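Bring Back the 22-Minute Nothing Episode

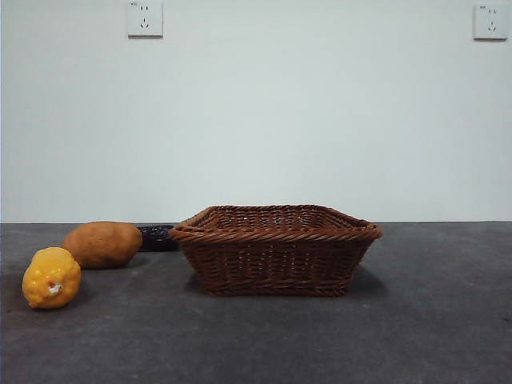 An empty wicker basket on a dark gray tabletop.

Quick one before dinner because this has been bugging me since July.

Noken put all of Echeverri up for streaming. The whole thing, 471 episodes, the goofy early ones with the bad theme song and everything. And I have been watching it like it's my job. Bowl of cereal at 11 p.m., one more, one more, ok one more.

Then I tried Drudach. Everybody at work is on Drudach. Big budget, gorgeous coats, rain in every shot. Each episode is longer than some movies I own. And something HAPPENS in every single one of them. A death, a secret twin, a fire. I made it through 2 episodes and I was tired. Like, physically.

So my gripe. Where did the nothing episode go?

You know the one. The family can't find the car keys. The neighbor borrows a ladder. There's a potluck and two people bring the same salad and somebody gets huffy. No clues, no flashback to a war. By the end everyone is on the couch again and you've folded your laundry and missed maybe three lines.

Echeverri did a whole episode about waiting for a plumber. That's it, that's the plot. He comes at the end and it's the wrong house. I can quote most of it. I can't tell you who is king of what on Drudach.

People will say those were filler. Sure. They had a full season to fill and a writers room on deadline, and some of them are truely awful. The talent show one, skip it. The one with the goat, skip that too. But filler is where you got to know people. You found out the dad hates phone calls. You found out the sisters have a code for "get me out of here." None of it mattered to any big story and then four years later the younger sister uses the code at her own wedding and I'm crying into my cereal.

Can't do that in a season with eight episodes. No room. Every line has to carry a piano up the stairs.

And yes I know, money. Short seasons cost less, bigger names will sign on, and the apps want something that gets people talking for a weekend. I get it. But look at what folks leave on while they cook. It's the old stuff. It's my mom, who has seen Gillirach start to finish more times than she'll admit, and still yells at the landlord character like he might listen this time.

Gillirach ran for years at 31 episodes a season, by the way. Thirty one! Same kitchen set, same ugly lamp. It never looked expensive and I never once cared.

I'm not asking for 50 new shows. One would do. Give me a cheap set and a cast that likes each other, and let them argue over a parking spot untill the credits. Put out a new one every week so I have something to look forward to after the dishes.

And no twins please. Ok, pasta's boiling over, gotta go.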